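The Jacket on the Bed
Why I finally learned to fold the puffy stuff

Every May I promise myself the winter coats will be packed away by the end of the week, and every May they end up in a heap on the bed, where they stay until somebody needs to sleep. My apartment in Limthorpe has 2 closets and neither one is deep enough for a padded sleeve. So this year I'm starting early, and I'm starting with the worst offender: the shiny quilted jacket.

You know the kind. Slippery nylon, puffed-up panels, a mind of its own. Fold one side in and the other side slides right back out. I used to roll mine up like a sleeping bag and sit on it (very dignified), and by fall it looked like I'd been sitting on it. 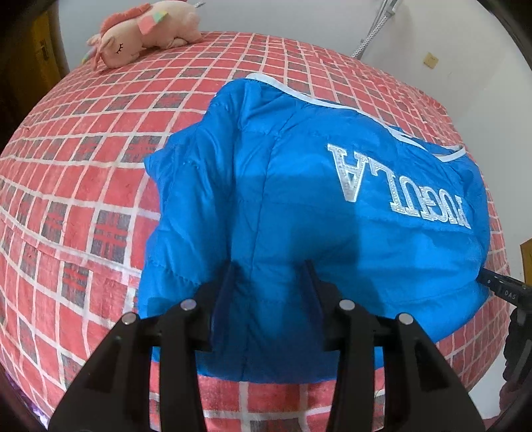 What works for me now is a bed with a proper blanket on it. A bare sheet is hopeless – the nylon skates all over the place – but a blanket has a little grip. I zip the jacket up first, lay it front side down, and smooth from the collar to the hem with flat hands. Sleeves go in across the back, then the bottom comes up to meet the shoulders. Press slowly and let the air find its way out. If you hurry, it all puffs up again and you get to start over!

Anything with rhinestones or raised lettering gets an old pillowcase tucked in before the last fold. I learned that one on a sweater I bought in Zustambridge, which came out of storage with snags all down the front and a few stones rolling around in the bottom of the bin.

The whole business takes me 10 minutes a jacket, less if I'm not also on the phone. Then it goes on the top shelf, loosely, with nothing heavy on it. The scarves can wait until next weekend. So can the boots, which are still by the door and still need a good brushing.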